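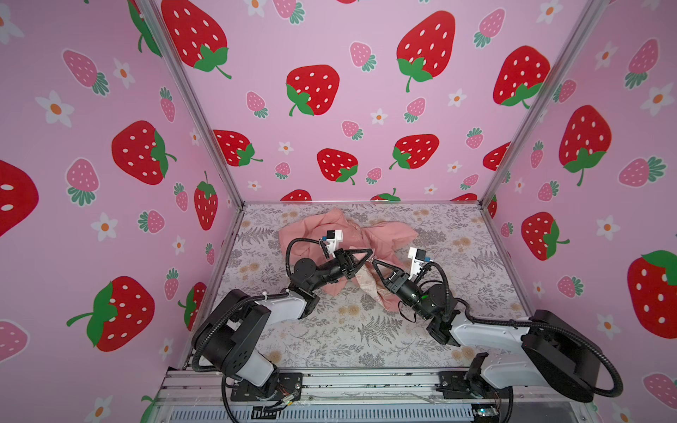 Masora pregunta si de verdad hace falta cambiar el fondo entre sesiones o si con mover la prenda vale. Copio su mensaje entero porque en el otro hilo se perdió:

"Dos brazos, tarea de tela, paredes forradas con papel estampado. Tengo 250 episodios previstos y la guía interna dice 'variar el entorno', sin más. Cada cuánto? Y otra duda, la norma de no meter la mano dentro con los brazos habilitados, la aplicáis también para recolocar un trapo o solo para ajustes mecánicos? Aquí hay opiniones. Gracias y perdón por las prisas."

Janow
9 de septiembre de 2024

Voy rápido que entro en turno.

Fondo: nosotros lo cambiamos cada 37 episodios. Número raro, salió de dividir lo que había entre los papeles que teníamos, no le busques ciencia. Lo importante es apuntar qué papel y qué suelo en cada tanda. Si no lo apuntas luego no puedes separar nada y toca repetir. Me pasó en abril con una tanda entera.

Mano dentro: no. Ni para un trapo. Par quitado, brazos en reposo, mano, fuera la mano, habilitar. Si los brazos se caen al quitar par, primero a posición de descanso y luego cortas. Y el que recoloca es el que tiene la parada a mano, no el compañero de al lado.

Ah, y los cables. Mirar el recorrido antes de cada tanda, con la muñeca girada a tope a los dos lados. Si tira, se para.

Charpentier

De acuerdo con lo de la mano, menos con lo del fondo. Cambiar el papel sin tocar la luz sirve de poco, en mi opinion. Nosotros anotamos también lámpara y posición.

Para telas añado: los dos brazos agarrando el mismo pliegue, fuerza de cierre baja y límite de separación por software. Sin límite acabas tirando de los dos lados y sufre el reductor antes que la prenda. El nuestro corta a unos 18 cm entre pinzas, pero depende de la prenda, medidlo vosotros.

Los episodios fallidos no se borran. Se marcan y se guardan aparte. En Maltora los borrábamos y fue un error, luego nadie sabia el porcentaje real.

Masora

Vale, me quedo con lo de anotar papel, suelo y luz. Lo de quitar par en cada recolocación me va a doblar el tiempo pero bueno. Hay plantilla de registro por algun lado?

Janow

Te la paso por privado esta tarde. Es una hoja de cálculo fea, la columna de observaciones rellénala siempre aunque pongas "nada".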